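4.3 Setting Up Live Captions for an Awards Broadcast

Applies to Stunasari caption encoder, software release dated 2021-09-01 and later.

Use this section when the show mixes scripted material (host monologue, presenter introductions) with unscripted material (acceptance speeches, surprise guests). If the whole show is scripted, go to section 4.2.

Before you start

You need the final rundown, the prompter export, the list of nominees with approved spellings, and an operator account with Show rights. The caption operator and the prompter operator should be on the same intercom channel.

Loading the script

1. Open the Vevus panel and select New Show.

2. Enter the show title and the scheduled air time. Set the time zone by hand. The panel does not read it from the house clock.

3. Import the prompter export. Each rundown item appears as one block.

4. Check the block order against the printed rundown. Monologue jokes are often moved after rehearsal, and the export keeps the order it had when it was saved.

5. Mark every block as Scripted, Live or Mixed. An opening monologue with a guest walk-on should be marked Mixed.

Note: A Scripted block sends its lines only when the operator presses Advance. A Live block ignores imported text and passes the stenographer's feed straight through. A Mixed block does both, and the Live key on the operator keypad switches between them.

6. Import the nominee list to the name dictionary. The dictionary holds up to 2920 entries. If the list is longer, remove the technical categories that are not read out on air.

Caution: Importing a second list replaces the first. Join the lists into one file before importing.
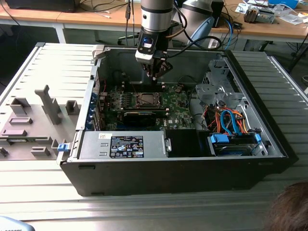
According to Treasa Ní Mhurchú, the step that gives crews the most trouble is number 5, where the monologue is left as Scripted and the guest turns out to have lines of their own. She marks the whole first segment Mixed, even when the writers say the walk-on is silent, and keeps the stenographer on the feed until the first commercial break.

Setting the delay

7. Go to Output, then Delay. Enter the broadcast delay used by the network. Captions are held for the same period as picture and sound.

8. Set Drop Link to On. When the standards desk drops a word from the audio, the matching caption is removed as well.

9. Run the drop test. Send test line 1194, press Drop on the standards desk, and confirm that the line does not appear on the return monitor. Repeat with the backup encoder.

Caution: Do not change the delay value while on air. The encoder clears its buffer and any captions waiting in it are lost.

Speaker labels

10. Open Labels and assign a short name to the host, the announcer and each presenter. Labels longer than the line width are cut without warning.

11. Leave surprise guests out of the shared label list if the appearance is to be kept secret. The list is visible to every workstation on the show network. Create a local label on the operator's own machine and tick Hide Until Used.

12. For songs and comedy sketches, turn off automatic labels and enter them by hand - the detector tends to treat a change of voice within an impression as a new speaker.

Final check

13. Start rehearsal mode 45 minutes before air and run the first three blocks.

14. Confirm that laughter and applause tags clear when the next line is sent. If they stay on screen, see error 1344 in Appendix B.

15. Lock the show file. Later script changes can still be made one block at a time using Patch Block, which asks for the operator password.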